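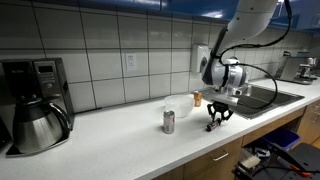 June, bench notes, transponder pre-ship. Started 7:40, no coffee.

Unit 2 back from Hubmann overnight. Crate fine, shock tags fine, paperwork not fine (serial on the packing list is the old one, before the rework). Emailed Valentyna. Do NOT sign the receipt till she has the corrected sheet.

Repeated the gain sweep first thing, before anybody could talk me out of it. Same setup as last week, same cables, same attenuator. Cal'd the analyzer twice, the first cal was junk, I had the load on the wrong port. Low end of the band good. Upper end still has the dip at 1375 MHz. Hubmann says they reflowed the filter connector and the dip is gone on their bench. Not gone on ours.

Swapped the output cable for the stiff one off the Clurkik rack. Dip moves a hair, doesn't go away. Swapped back, moves back. So part of it is us, cable or adapter, but not all.

Lev thinks it's the bracket. His argument: they had the lid off on their bench and we have it on, and with the lid on there's a little cavity over the output filter. Tried it lid off, 10:15. Dip shallower. Tried lid on with only the corner screws, dip back and worse. OK so Lev is probably right, annoying. Absorber sheet on the underside of the lid would do it but then it's a drawing change and outgassing data and all that. Asked Orest what we have already approved. He remembers a sheet from Drarnow that flew on the earlier bus, will look for the cert.

Vacuum: chamber still pumping slow. Nasrin changed the door o-ring yesterday and it is better but not where it was in spring. She wants to bake it out empty over the long weekend. Fine by me, we can't load unit 2 anyway until the lid thing is settled. Hnat needs the chamber for his heater coupons after that, he's been waiting, let him go next.

Thermal model vs. test. Went back through unit 1 data while the pump ran. Power amp baseplate ran warmer than the model on the hot plateau, all three sensors agree with eachother so not a bad thermocouple. I had the interface conductance too high. Dropped it to the value in Hnat's spreadsheet and the curve sits on the data except the first part of the ramp. Good enough for now. Write down which version!! (it's the one in the Jollero folder, not the desktop copy.)

Call with the customer at 1. They still want to know what happens if drop-off is low again and the bus has to spend its own fuel getting up. Not our box, but longer orbit raising means more passes through the belts with our stuff switched off and cold, so it is sort of our box. Orest took the action. I said survival temp is covered, dose I'd have to check. Check the dose. Shielding run is number 1149 on the server, output is a mess, columns shifted by one after the header.

After lunch (none)
- torque on the lid screws: wrench is out of cal as of this month, borrowed the one from the harness shop, tag is good
- redid lid on, full torque, dip same as the morning within noise
- took plots, both lids, both cables, saved under unit 2 / sweep
- phase noise not touched today
- connector savers are down to the last bag, reorder

Nasrin asked if the dip matters at all given the channel plan. Fair question. The edge channel sits right on the shoulder of it, so we pass flatness at room temp by nearly nothing and I don't trust it cold. Would rather fix it now than argue for a waiver in front of everyone.

4:50. Valentyna has the corrected sheet, receipt signed. Hubmann want a call in the morning, they're going to say it's our cable. Have the lid off plot ready. Lev to be on the call, he should explain the cavity, he does it better then me.

Tomorrow: call, absorber cert from Orest, dose numbers, try a scrap of copper tape along the lid seam just to see. Leave unit 2 bagged and on purge overnight, regulator was hissing a bit at the fitting so snugged it up, look at the bottle pressure first thing.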